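Kokari opens flow rack picking area at Dillel warehouse

Jan 20, 2022 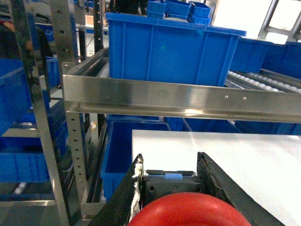 Blue bins and a roller track in the new picking area at Kokari's Dillel warehouse.

Kitchen supply wholesaler Kokari has opened a new picking area for small orders at its warehouse in Dillel, replacing the deep wooden shelves that had been in use since the building was taken over from a furniture importer.

The area uses metal shelving, blue plastic bins and sloped roller tracks. Full bins are loaded at the back of a track and move down toward the front, where they can be reached from the picking aisle. When a bin is emptied it is lifted out and the next one moves into its place.

Kokari said the change was made to deal with a growing number of orders that contain only a few items. The company sells mainly to restaurants, school kitchens and small shops, and most of its Dillel building is still given over to full cartons and pallets. Single-item picking had been squeezed into a corner near the packing benches, with stock kept in the cardboard boxes it arrived in.

"We were opening boxes on the floor and closing them again with tape," the company said in a statement. "If two people needed the same aisle, one of them waited."

The new area holds 2,327 product lines, including utensils, lids, replacement handles, seals and table items. Larger goods such as stock pots and baking sheets have stayed where they were, on the pallet racks along the north wall.

The shelving was supplied and put up by Bellini, a storage equipment firm that also fitted out Kokari's smaller depot in Multalora. Work at Dillel took 11 days. Orders continued to go out during that time, although same-day dispatch was suspended for small goods and customers were told to expect a short delay.

Bellini said the bins come in more than one size so that fast-selling items can be kept in quantity without taking up the whole width of a shelf. The uprights have slots along their length, which allows the rails to be raised or lowered if the mix of stock changes. The firm expects the layout to be adjusted at least once after the first full season.

Slower-moving products are kept in bins on fixed shelves and are refilled by hand. The roller tracks are reserved for items that are picked many times a day. Kokari said it had used its own sales records to decide what went where, and that some items had already been moved after the first week because they were placed too high for frequent use.

The old wooden shelves have been taken apart. Part of the timber has been kept for use as dividers in the returns room, and the rest was offered to staff.

Kokari said it had also changed its labeling. Under the old arrangement, labels were written by hand and often stayed on a box after the contents had changed. Each bin position now has a printed location number that matches the number on the order sheet. Staff no longer need to know where a product was last put away, which the company said had been a problem whenever new workers were brought in for busy periods.

Workers at the site were given two short training sessions before the area came into use. These covered loading the tracks, lifting limits for full bins and what to do if a bin stops partway down. Under the site rules, a stuck bin is to be freed from the loading side and should not be pulled from the front.

The building's opening hours have not changed. Customers who collect orders in person should still use the side entrance, and the trade counter remains open during the day. The cutoff for same-day dispatch of small orders has moved back to its earlier time now that the work is finished. Minimum order values are also unchanged, and customers with standing orders do not need to do anything.

The company did not give the cost of the project. It said the work had been paid for out of its regular building budget and that no jobs at Dillel would be lost as a result. Two positions in the packing section are currently open.

A second stage is planned for June, when Kokari intends to add 20 more roller tracks on the side of the hall closest to the packing benches. That would provide room for spare parts now stored in Multalora, which are sent to Dillel by van when they are needed for an order. The company said the van run would then be reduced, though it will continue for bulky goods.

Before that work begins, the floor along the packing side is to be repaired and a section of old cable trunking taken out. Kokari said it would write to customers ahead of time if dispatch is likely to be affected.

The cardboard boxes formerly used for loose stock are being flattened and collected for recycling. Kokari still has 100 unused boxes of the same type and is offering them free to customers who collect from the trade counter, while they last.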